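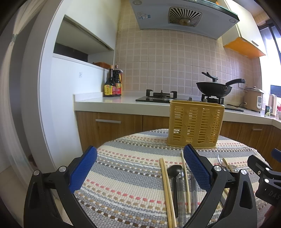

Pre-season walkthrough, Illomcombe Field, home sideline and press level. Completed in February ahead of spring football practice. Items are marked OK, REPAIR or HOLD, with comments where the mark needs one. The media lounge on the press level is checked for table stability and clear exits only; chopsticks and a dark gray spoon lie on the striped tablecloth.

PLAYING SURFACE
1. Infill depth, end zones and hash marks – OK
2. Seams, 20 to 20 – REPAIR
Comment: Open seam at the north 35, three inches long. Glue and recheck before contact drills.
3. Goalpost padding, both ends – OK
Comment: South pad was replaced last fall. Straps are tight.
4. Pylons and yard markers, weighted base – OK
5. Drain covers along the sideline – REPAIR
Comment: Cover 51 sits proud of the turf. Same finding as last year. Pillis has the part on order.

SIDELINE AND BENCH AREA
6. Bench anchors – OK
7. Heater connections – HOLD
Comment: Gas was shut off at the time of inspection. Not tested.
8. Phone line, bench to coaches' booth – OK
Comment: Backup headset has a cracked ear cup. It still works.
9. Blocking sleds, welds and pads – OK

STANDS
10. Posted capacity, home side: 3,508 – OK
11. Posted capacity, visitor side: 2,166 – HOLD
Comment: Sign is missing from gate C. Do not open this gate to the public until it is back up.
12. Handrails, upper rows – REPAIR
Comment: Loose bracket at the top of aisle 3. Liapis to tighten and initial the tag.
13. Aisle lighting – OK

PRESS LEVEL
14. Exit doors swing freely – OK
15. Fire extinguisher tags current – OK
16. Camera deck railing – OK
Comment: Paint is flaking at the base – surface only, no rust found.
17. Scoreboard controller (Lelunix) – OK
Comment: Play clock and game clock both reset from the booth. Spare cable is stored under the counter.

Repairs on items 2, 5 and 12 must be signed off before the first padded practice. Items 7 and 11 stay on HOLD until reinspected.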